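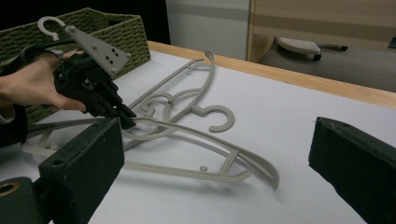 November, 14:20. Stumville bench, hanger task, hand-held grippers.

Goal for this block: separate one hanger from the pile and put it in the basket, both hands, no help from a second person. Target is 65 usable demos before the Vodico review. Have 19.

Grip point matters more than I expected. Taking a hanger by the hook drags the neighbor along when the hooks are looped. Taking it by a straight bar and rolling the wrist outward frees it more often. Changed the instruction sheet to "pinch a bar, hold the pile with the other hand, then lift."

Fingers on the right unit are the green foam blocks. They hold the bars well but are too wide for the gap at the strut. Left unit has the narrow black jaws and gets in there easily. Leave them mismatched for now and log which hand lifts.

Cable on the left tool rides over the wrist. On long reaches it tugs and shows up as a small jerk in the track. Try a clip on the forearm.

Threw out 2 demos: tracking dropped when one tool passed behind the other. Kept the slow ones. Dlamini trainer wants even timing, but trimming pauses by hand last month did more harm than good.

Export to Josance format ran clean. Longest clip is 1,994 samples, mostly me working at two looped hooks.

To do: reset the pile by dropping it, no arranging. Check the left jaw screws. Re-zero both grippers before the next block.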